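Working Alongside the Arms: What Automation Changed at the Losstead Returns Center

Project report, second-year course in Work and Technology

Introduction

When our group first picked this subject, we thought we would be writing mostly about machines, and we ended up writing mostly about people, which our instructor had more or less warned us about. Losstead is a building where returned school and office goods are checked, repacked and sent out again. It is run by a company called Stirkcombe, and it has 46 people on the day shift. Last spring they began moving part of the packing work over to pairs of robot arms, and we wanted to know what that felt like from the floor.

We made 5 visits between March and May, mostly in the mornings, and we want to say right away how kindly we were treated (there was always coffee, and always someone willing to explain a thing twice).

The work before and after

Before the arms came, a packer stood at a bench for a whole shift with a bag in front of her and the things that belonged in it spread out on the side. The job sounds simple until you try it. One of us did try it, and was very slow! A backpack is a floppy thing that slumps over as soon as you let go, and the packers all had their own way of propping it up with a hip or an elbow while both hands were busy.

Two of the benches have now been replaced by stations, which the staff call Osto and Lobo. Each has two arms facing each other across a white table, and they are being taught to handle soft bags and the small goods that go with them.

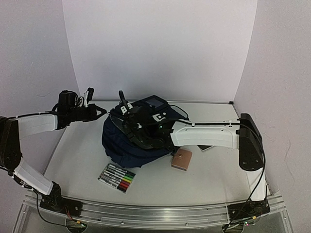
What surprised us most was how much of the old packers' knowledge went into this. The people who set up the tables each morning are the same ones who used to stand at the benches, and they decide what goes where and how close together. They also have a good eye for which bags will be trouble, and they talk about this with a certain pride — you can tell they like being asked.

What the staff told us

We handed out a short questionnaire and also sat down with anyone who wanted to talk during the break. The comment we heard most often was about shoulders and wrists. Several packers said they go home less sore now that they move between jobs during the day instead of doing one thing until the bell.

The other comment, and we don't want to hide it, was about company. The old benches stood side by side, and people chatted across them all day long. A station has walls on three sides, and the person looking after it usually stands there alone. One packer told us she knew everything about her neighbor's grandchildren before, and now she has to wait for lunch to catch up.

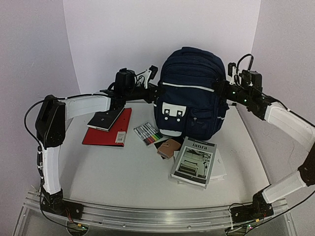

Pay was a worry in the beginning as well. Stirkcombe kept everyone at the same rate when the jobs changed, and paid for 70 hours of training for each person who moved to a station. Some of the older workers found the training tiring, especially the parts on the screen, but they told us the hands-on days were fun and that the younger ones helped them along. A few would still rather go back to the bench, and said so quite cheerfully.

Limits of our study

We only saw the day shift, and we only spoke with people who had stayed. Two packers left before our first visit and we could not reach them, so their side of it is missing here. We would also have liked to come back in the fall, when the school orders pile up and everybody says the building turns into a different place.

Suggestions

We would suggest placing the two stations closer together, so that the people running them can talk. We would also like to see the packers' notes on difficult bags gathered in one binder, with their names on the pages. The shift lead liked both ideas and asked us to send her this report when it was graded, so a copy is going to Losstead along with our thanks and a box of cookies.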